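Ticket: Card shows 2,733 files, Skada import only brings in 49
Opened by: Aled Mostyn
Status: Solved (sort of, see last entry)
Product: Skada desktop, import and catalogue
Posted in: Working photographers, import and backup

Entry 1

Hello all. I've been shooting portraits and site pictures for Plandmont, going round their depots with two camera bodies and far too many stands, and I've come back to the hotel with a card that won't play nicely. The card says it has 2,733 files on it. Skada opens the import window, thinks for a good long while, then offers me 49 pictures. No error, no warning, no little yellow triangle. It's quite cheerful about it!

What I've got: a fairly old laptop, the card reader that lives in my bag, and the catalogue on an external drive. I shoot raw plus a small JPEG on the same card (I know, I know, somebody will tell me off). The catalogue was started fresh in January and has been fine ever since.

What I've tried so far:
Closing Skada and opening it again. Same 49.
A different USB port. Same 49.
Putting the card back in the camera and scrolling through. Everything is there, all of it, right up to the last portrait of the day.
A cup of tea.

I haven't formatted the card and I'm not going to. It's in my shirt pocket with the button done up.

Entry 2

Thanks to Hoi-yan Yip for the very quick answer. She asked whether the 49 were all from one folder, and they are. The camera starts a new folder when the numbering rolls over, and mine rolled over halfway through the morning at the Cullum yard, just as I was trying to get a very tall site manager to stand somewhere other than directly under a lamp. So there are two folders on the card, and Skada is only looking in the second one.

Except that doesn't add up either. The second folder has far more than 49 in it. I opened it in the ordinary file browser and scrolled for ages.

Hoi-yan also asked me to turn off "Hide likely duplicates" in the import window. I hadn't even noticed it was on. With it off I get 300 pictures. Better! Still nowhere near.

Entry 3

A bit of a long one, sorry.

I copied the whole card to the laptop by hand, using the file browser and leaving Skada out of it. That took most of dinner. The copy finished without complaint and the file count matches the card, so as far as I'm concerned the pictures are safe, and I slept much better for it. I made a second copy on the external drive in the morning before anyone could ask me whether I'd made a second copy.

Then I pointed Skada at the copied folder instead of the card. It offered me 300 again. So it isn't the reader and it isn't the card, and I'd like to say sorry to the reader, which I called some names.

Chia-hao Ng suggested looking at the file names in the catalogue, and I think that's the right tree to be barking up. My second body had been back to Cheung for a repair, and it came home with its settings wiped. That means it's been using the factory file naming, and so (I checked) has the first body, which I never changed in the first place. Two cameras, same names, overlapping numbers. I'd been merging them on to the one card at the end of each day to keep things tidy. The file browser put them in separate folders for me and I never gave it another thought.

So my guess is that Skada sees a name it has already got and quietly skips the file, even with the duplicates box off. Can anyone confirm? There's nothing about it in the help pages that I could find, though I was reading them on my phone in a van.

Entry 4

Yao-tsung Siu confirms it, more or less. There are two separate settings. The box in the import window hides pictures that look the same and were taken at the same time. The other one is buried in the catalogue preferences, under "File handling", and it says "Skip files with matching names". It's on for any catalogue made with the quick setup, and of course I used the quick setup, it was January and I was in a hurry.

Steps, for anyone who lands here from a search:

1. Close the import window. The setting is greyed out while it's open, and I spent a silly amount of time clicking on a grey box.
2. Go to catalogue preferences, then File handling.
3. Untick "Skip files with matching names".
4. Tick "Add camera name to file on import". Do this as well, or you'll end up with pairs of files that you can't tell apart.
5. Close Skada completely and start it again.
6. Import from your copy. Leave the card alone.

I did all that and got a much bigger number, but there was still a gap. Yao-tsung asked whether I was counting the JPEGs. I was. The card's total has the raws and the JPEGs in it, and Skada shows each pair as one picture. Take that into account and everything is there. I went through it folder by folder with a pencil to be sure.

Entry 5

Nearly done, but there's one leftover. The previews are wrong on a few of the imported pictures. The name underneath is right, the date is right, but the little picture belongs to something else. Abelardo Inga had the same thing and said to delete the preview cache and let it rebuild. He also said to try it on a small test folder first, which is good advice that I'd normally ignore.

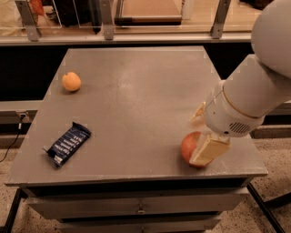
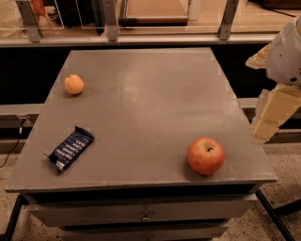
Previews and names now agree across the whole test folder, and opening each one at full size gives me the same picture as the preview, so I went ahead and did the main catalogue. It ran while I was out on the next job. The laptop was very warm when I got back and the fan was making a noise like a hairdryer, but it had finished.

If you do the same, the cache is a folder that sits next to the catalogue file with "previews" at the end of its name. Move it to the desktop before you delete anything — don't just bin it straight off — and only get rid of it when you've had a proper look through. Mine had grown enormous, so there's some disk space back as well.

Entry 6

Last one from me, I hope. Apr 7, 2021, and I've now done 3 full imports with both cameras and not lost a frame. Each body has its own file prefix now, set in the camera menu, and I've put a strip of tape on the second one with its prefix written on so I can check after the next repair. I've stopped merging cards too. One card, one folder on the drive, and Skada can sort out the rest.

I've marked this as solved, but I'd still like somebody at Skada to look at it. Skipping files is fair enough. Skipping them without a word is what had me sitting on a hotel bed wondering how to ring a client and ask a whole row of depot managers to put their hard hats back on. A line at the end of the import saying how many were skipped would do it. I've sent that in through the feedback form and will add a note if I hear anything.

Thank you Hoi-yan, Chia-hao, Yao-tsung and Abelardo, all very patient with me. The Plandmont edit is under way and the tall site manager came out rather well, lamp and all.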